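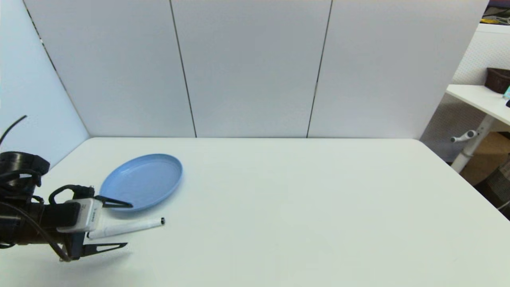 Blue plate, white marker, large white table.

Amrit Gauthier labels everything. Jars, lids, drawers, the underside of a chair. When I get to the Prikport community kitchen on Thursday, a bit after four, the first thing I'm handed is a marker. "You'll want one," Gauthier says. "Everybody who comes in ends up writing on something."

The topic is plates. Specifically the plate library Gauthier runs out of the back of the kitchen with Maëlle Cloutier, who does the bookings and most of the washing up. You borrow plates for your party, you bring them back, nobody buys paper ones. They have 800 at the moment, nearly all plastic, nearly all secondhand.

Why plastic? I expected stoneware, enamel, something nicer to look at.

"Weight," says Cloutier. "Try carrying 40 dinner plates up to a third floor apartment. Try it with a stroller. We did china the first year and people would take one crate and then not come back for the second one."

Gauthier is more sentimental about it. "I like the color. That pale blue, I grew up with that. School lunch, picnic, whatever. It has a bit of a rim so the peas stay put. You can't get peas to stay on a fancy flat plate, they go in your lap."

The blue ones came in a single lot, from a summer camp in Paquette that was clearing its dining hall. Gauthier drove out with a borrowed van. Got there and found they hadn't been boxed, so the afternoon went on stacking them with newspaper in between. Cloutier thinks the newspaper was a mistake. "The ink came off on everything. I was scrubbing headlines for a week."

Which brings us back to markers. A borrowed plate needs a mark so it comes home, and it took them a long while to settle on how.

"Stickers first," says Gauthier. "Terrible. Half of them peeled in the wash, and the glue stays and picks up fluff. Then we tried scratching a little number with a nail, which I'm not proud of."

Now it's a permanent marker on the bottom, never the top. A crate number and a letter for the size. It fades after enough washes and they write it again. Cloutier keeps a few markers on a string by the sink and they still go missing.

"Store them flat," she says, when I ask if there's a trick to it. "Lying down, cap on till it clicks. People stand them up in a mug with the tip up and then tell me the pen is dead. And let the plate dry properly! If there's any water in the groove it just beads up and you get a gray smear."

And if somebody writes on the wrong side?

"Rubbing alcohol, on a rag, and then wash it twice. It mostly goes." Pause. "There's one with a phone number on it. Been like that since the spring."

The marking all gets done on the big white table. It was the argument of the winter, that table. Gauthier wanted wood. Cloutier wanted something you could wipe and see if it was clean, and she won. "You spot a crumb on it from the door," she says. "Amrit hates it."

"I don't hate it. It shows every mark. I leaned on it with a pen once – once – and I still hear about it."

They lend in crates now, two sizes, dinner and side. No charge, a deposit if you're taking more than 2 crates. The bookings used to be in a notebook, then a spreadsheet, and are now back in teh notebook. Birthdays mostly. A few funerals, which get moved to the front of the line without anyone being asked. November is the worst month, everything out at once and people ringing to see if there's even a dozen left.

Losses? Fewer than you'd think. Plates turn up. One came back from the Gresudus allotments with a strawberry plant sitting on it, and Cloutier let them keep it. Others come home with extra friends, a red one, a couple of yellow, somebody else's saucers. Those get a number too and go in the odd crate, which is, according to Gauthier, the one kids always ask for.

Next up is bowls. Stillell, the secondhand place by the station, has promised to put some aside and Gauthier wants to go over before the weekend. Cloutier would like a shelf built first. They disagree about this for a few minutes, pretty cheerfuly, and then the doorbell goes and it's a woman returning her crate, one plate short, she thinks it's in the car.

Plate library, Prikport community kitchen, open Thursday from four. Bring your own bag for the small crates.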